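Keeping a hand-held gripper in true

The gripper in station two at Driststead has two fingers, two marker cubes and no motor worth the name. An operator holds it, picks things up with it, and a camera worn on the head records where the fingers went. Vesna Golob has looked after it and its siblings since January. Her job title says "rig technician". She describes the work as mostly cleaning and measuring.

"People hear there's no arm and assume there's nothing to maintain," she says. "An arm has encoders. It knows where its joints are. This has printed squares and a camera, so anything that shifts a square by a millimetre has shifted your data by a millimetre, and no alarm goes off."

The station is known internally as Isent, after the first software branch that ran on it. The setup procedure is a two-page sheet, revised 2023-06-17, and Golob follows it in order even though she wrote most of it. Fingers come first. Each one is held to its carrier by a single screw with a small knob. She takes both off, wipes the seating face with a lint-free cloth, refits them finger-tight and then closes the jaws slowly against a strip of paper.

"If the paper pulls out at the tip and holds at the root, the finger is seated high at the back. Take it off and do it again. Don't correct it with the screw. The screw holds the finger down, it doesn't aim it."

The pads are the part that wears. They are soft, and they pick up dust, adhesive from tape and whatever is on the outside of packaging. She cleans them with water and a drop of washing-up liquid. Alcohol was used for the first few weeks and left the surface shiny, after which thin film slid out of the grip. A set of pads is logged by grasp count. The last pair was changed at 2,054 grasps, the pair before it at 1,262.

Asked why the second figure is so much lower, Golob looks it up. "Cardboard. That was a fortnight of cartons. The edge of a carton is a file, more or less."

The cubes come next, and take longest. Every face carries its own pattern, and the software works out the position of each finger from whichever faces it can see. A face that has lifted at one corner will still be detected most of the time, which she regards as the worse outcome. A face that is not detected at all shows up as a gap in the log. She checks for lift by running a fingernail along each edge, then by turning the cube under a desk lamp and watching for a break in the reflection.

Replacement faces are printed matt. Gloss was tried and gave highlights under the ceiling lights, and the detection rate on one face fell to 94 per cent, which was enough to fail the station. The faces are fixed with a thin double-sided film, squared against a jig, and left under a weight overnight.

Mārtiņš Ķēniņš, who writes the calibration software at Plutel and visits Driststead when a rig will not settle, is less interested in the adhesive. His concern is the order of operations.

"The offset from cube to fingertip is measured once, with the fingers on," he says. "Then somebody takes a finger off to clean under it, puts it back, and carries on with the old number. I have seen this in every workshop I go to. So now the software asks. If you have logged a finger removal, it won't record until you have done the tip check."

The tip check is short. The jaws are closed, the tips are placed in a machined dimple on a steel block, and the operator rocks the gripper slowly through as wide an angle as the wrists allow for 30 seconds. The tips stay put and the cubes move around them. If the computed tip position wanders, the offset is wrong or a cube is loose. Ķēniņš wants the wander plotted every time. Golob only plots it when it fails.

They differ on the lamps too. He would like every station lit identically. She thinks a little variation is healthy as long as the exposure is locked before the session begins, and she has not moved any.
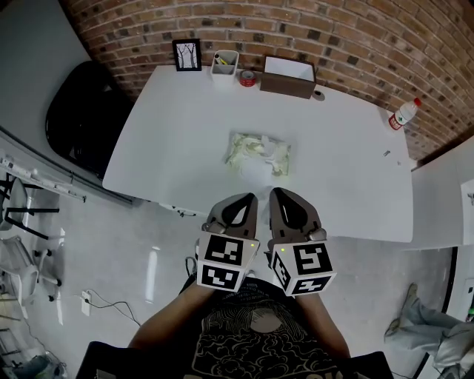 After the tip check there is a trial run with soft items, and Golob prefers these to blocks. A rigid block can be gripped by a badly seated pair of fingers without any sign of trouble. Thin, crumpled material needs the tips to meet properly, and the operator feels it at once if they do not. She asks for several slow approaches with both cubes kept facing the camera. The status lights are checked before and after. One that goes dark partway through usually means a connector, so she reseats it and repeats the run from the start.

The recurring fault this spring was in the slide that carries the fingers. The left side had begun to stick near the closed position. The supplier, Sowah, suggested more grease. Golob stripped it and found old grease mixed with paper fibre, packed into the last few millimetres of travel. She cleaned the rail, refitted it with a very light oil and added the slide to the weekly list.

"Dry would nearly do," she says. "It weighs nothing. The grease was holding the dirt in."

Ķēniņš has asked her to send him the force readings from before and after the strip-down. She has the second set. The first was taken on a spring balance and written on the back of the setup sheet, and she is still looking for it.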